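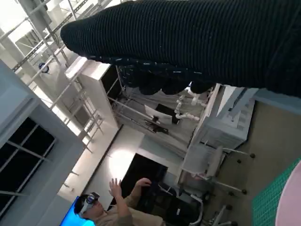

October 14, 2022
By Suryani Manurung

Speaker notes: Pilling and lint in rib knits

Opening. Give name and employer (Pelletier, textile testing, Virdale office). Talk runs 33 minutes, questions after.

Terms. Lint is loose fibre resting on the surface. A pill is a ball of fibre still anchored to the yarn. Lint brushes off. A pill has to be cut or pulled. Complaint forms mix the two, so ask for the garment back before replying.

Rib structure. Alternating columns of knit and purl stitches. The raised columns take most of the rubbing and the channels between them hold debris. Dark colours show pale lint at a distance where a mid grey would hide it. Colour has no bearing on how much lint is there.

Fibre. Short staple sheds more than long staple. Higher twist holds fibre ends in but gives a harsher hand. Blends with polyester pill worse because the strong fibre keeps the ball attached.

Test method. Griketgate samples, 2,000 rubs, flat abrasion, graded by two assessors under the same lamp. Ademir's point from September: grade along the rib and across it, and record both. Pause here for the grading chart.

Washing. Inside out, cool, with like fabrics. Towels are the usual source of white lint on black. Tumble drying removes lint but raises new fibre ends.

If short of time, skip the blend results and go to the care label wording.

Likely question: fabric shavers. Fine on pills, with the rib pulled flat. Little use on lint.

Hand over to Hiu-tung Ho for dye fastness.

Related items
Dye fastness in dark knits: Hiu-tung Ho
Seam slippage, notes from Plultden: Ojārs Koppel
Care labels in plain words: Bienvenido Cabanatuan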